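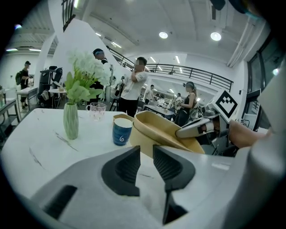 ## Slide 1: Opening

Good evening. These remarks cover the club's change of home court for the coming season. Questions will be taken at the end.

## Slide 2: The present hall

- Todby Hall seats 484 and no longer meets the league's minimum of 2,000.
- The league notified the club last July.
- Youth teams will continue to train and play there.

## Slide 3: The new venue

The first team will play its home games at the Gikard Arena in Flandberg. The lease covers seven league games. Cup dates are still under discussion with the arena.

*(Pause. Next slide.)*
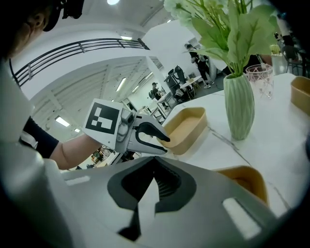
*Slide 4. Hand and forearm.*

Season ticket holders, 247 at present, keep their priority when seats are assigned. Letters go out in August.

## Slide 5: Travel

- Rajan Coaches will run a bus from Todby before each game.
- Departure is at 5:15 p.m. from the hall parking lot.
- The return bus leaves 30 minutes after the final buzzer.

Refer parking questions to the arena office.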